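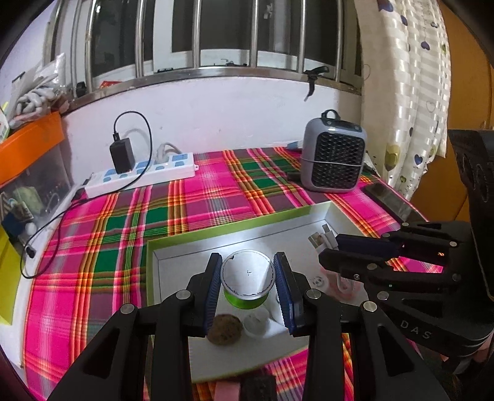
Do you really need a drawer organiser?

Every December the shops fill up with them. I paid for a bamboo one years ago and the compartments fitted nothing I own. The Grulska set my sister bought is no better, and it costs more than the junk she keeps in it.

What works at my place is a box lid. A big shallow one, tipped out on the table, with everything from the odds-and-ends drawer dumped in. The sides stop balls and small tins rolling onto the floor, and a pale inside makes little clear bits easier to spot.

Some advice I've tried, and what I think of it:

Sort by colour. Pretty, but useless. I look for a cable because I need a cable.

Sort by size. Slightly better, until the big things squash the small ones.

Sort by who wants it. This one I'll grant. Toys go back to the kids, cables go in one bag, and tins get opened before they go anywhere - I once kept an empty one for 8 years.

Keep it "just in case". Gointo any drawer and you'll see where that leads. If you can't name the thing, give it 3 weeks in a jar, then out.
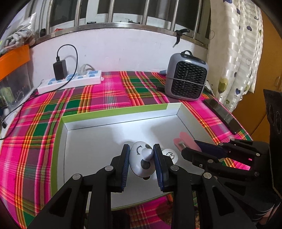
A toy, a pink forked piece and a ball in or over the sorting lid, on the plaid cloth.

Gorazd Dimitrov wrote in to say a baking tray does the same job. Maybe, but mine rattles and it's usually in the oven. Sointu Vuorinen swears by labelled pouches from Zokero. I bought 4 and lost the labels.

Put a cloth under the lid if your table scratches easily. A busy pattern is fine there, just don't sort straight onto it or you'll miss the small stuff. And wipe the lid out before it goes back on its box.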